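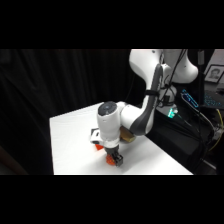
Issue 157, page 5

I had pictured Gwenllian Gough's table covered in stuff. She writes the tidying column for the Plekham newsletter, and in my experience the people who talk most about clutter have the most of it. But no, she's a white tabletop person, with a couple of orange-red things and a wood-coloured block on it and a black curtain at the side.

"Everyone goes for the big cupboard first," she told me, before I'd even got my coat off. "Don't! Start with the table. If the table's full you've got nowhere to sort anything."

Her method (she hates the word, but I'm keeping it) is to put very little out and deal with it piece by piece. Pick it up, decide, put it down where it's going to live. "You only get 2 goes at each thing," she said. "After that you're just moving it about."

Why the bright colours? "I lose anything grey. Orange I can find with my glasses off." Plain wood she keeps because she likes the feel of it, and she won't be argued with on that. I did try.

She started in 2000, clearing a spare room in Steltthorpe for her friend Malathi Iyer, who still rings up to ask where the Christmas plates went. "I know exactly where they went – she gave them to her sister."

The curtain was my favourite bit, I have to say. Gwenllian thinks a plain dark cloth does more for a room than another set of shelves, and she's quite fierce about it. "Shelves fill up. You buy one, and by January you want the next."

I asked what she'd never part with and she went quiet for a bit, then said a button tin of her mother's, lid missing, which lives upstairs and doesn't get sorted at all.

I went home and cleared half my kitchen table. The other half still has the post on it.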